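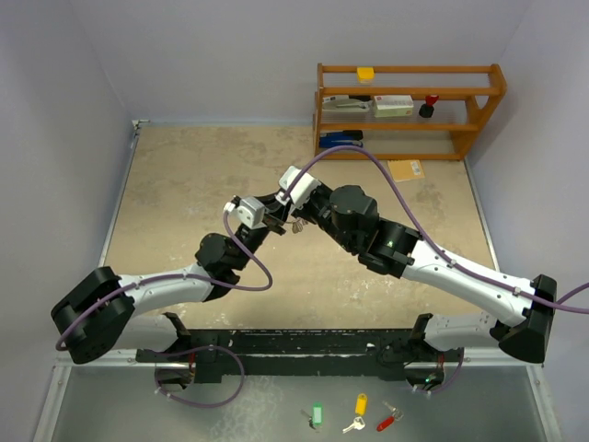
From: Torunn Engström
To: serkoscombe-hall list
Subject: Re: [hall] keys again

Hi all

Quick one before I head out, will be offline till tonight. Answers to Leif inline, sorry if the quoting comes out funny, doing this on my phone with one bar.

Leif Hägglund wrote:

> Can somebody please tell me which set is the current one? I was given
> a bunch in April with a tag reading 8 and it opens the front door and
> the kitchen but not the store or the side gate. Roald says his opens
> the gate but he has to jiggle it. Gudrun thinks there are two bunches
> with the same tag. Also are we still paying a deposit on these? I
> never paid one and I'd rather sort it now than get a letter.

Right. Tag 8 was Aslak's. When he gave it back the store key came off to be copied and then I don't think it ever went back on. So Leif you're not going mad, it's a short bunch. Should be front, kitchen, store, gate.

Gate: the padlock got changed over winter. Old gate key still goes in and sort of turns, hence the jiggling. Roald PLEASE stop using it, the last one snapped off in the barrel and I was out there with tweezers in the rain. New gate key is the short one with the round head. I've got spares in an envelope in the kitchen drawer, second down, under the tea towels.

Two bunches with the same tag, yes, Gudrun's right. My fault, I reused the tag. Will re-do one of them as 8B unless anyone has a better idea.

Deposit: still on, 60 dollars a bunch. Leif you can transfer it or leave cash with Gudrun, put your name and "keys" in the reference. Last time someone just wrote "hall" and it took us ages to figure out who it was.

> And is Cletdale still the place for getting them cut? The hardware
> shop wouldn't touch the front door one.

Cletdale yes, but only the front door. It's a restricted key so they want the letter and the code off the card, 2363 is the last bit, whoever goes needs the actual card with them as well. They won't do it off the number alone, I tried. Kitchen and store keys anyone can cut, the kiosk near Horgan Street did the last lot and they were fine. Well, one was rough, needed a file. The gate ones came with the padlock.

> Last thing, could the keys go on something bigger than a split ring?
> I spent five minutes and a thumbnail getting the old one off.

Agree re split rings. Hate them. I've been opening them with a teaspoon handle, slide it in between the coils and then the key goes round on its own. But if someone wants to buy a few of those screw-close cable ones I'll pay them back out of the kitty. Medium size, not the tiny ones. The tiny ones don't take the front door key, the hole is too close to the edge.

What I need from everyone by the end of the month:

your tag number
which keys are on it (have a look, don't guess)
whether the gate one is round head or square head

Square heads come back to me, I'll bin them so they stop going round. Same for the brass one with the green dot if anybody still has it. It's for the old shed and the shed is gone.

Gudrun, you had the sign-out sheet last? I've got names up to yours and then nothing after. If it's in the blue folder leave it there and I'll fill it in from the replies.

And pls don't label anything with the hall address. Aslak's old bunch had a full adress on it, street number and all, and it sat at the footy oval for a whole weekend.

Bus is here. More tonight

Torunn

--
serkoscombe-hall mailing list
To leave the list write to Roald Isaksson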